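Monthly check, table-wiping cell, Helmy room, Erkomthorpe
Filled in by Nandini Bhat, August

1. Emergency stop: OK. Pressed both buttons, arm dropped out straight away. The one by the door is still stiff!

2. Guard gate switch: OK, after a wiggle. Iraís Barajas has a new one on order from Skukby (part 1118), so please leave my cable tie alone until it arrives.

3. Arm joints and covers: OK. Joint 4 had a bit of a squeak last month and I can't hear it now, so I've left it be.

4. Wrist bolts: two were loose. Nipped them up and put fresh paint marks on.

5. Pressing force: FAIL first go, pass on the second. It was reading more than 12 newtons on the flat, far too heavy for a glossy top. Re-zeroed the sensor with the pad off (do take the pad off, I forgot) and it settled nicely.

6. Cloth pad: changed. Fold it into a thick square, otherwise the corners drag and you get streaks.

7. Speed with gate open: OK, crawling along as it should.

8. Wipe path: needs redoing near the right-hand edge. Travis and I are going over the strokes by hand first, cloth flat and both hands on it, mug left out on its coaster so the path has something to go round. Allow 90 minutes for that, and bring a tea.

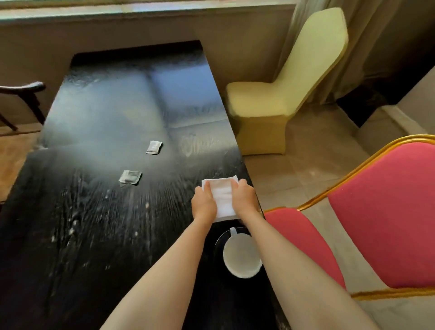
9. Cable run under the base: not checked, ran out of time. Iraís, could you?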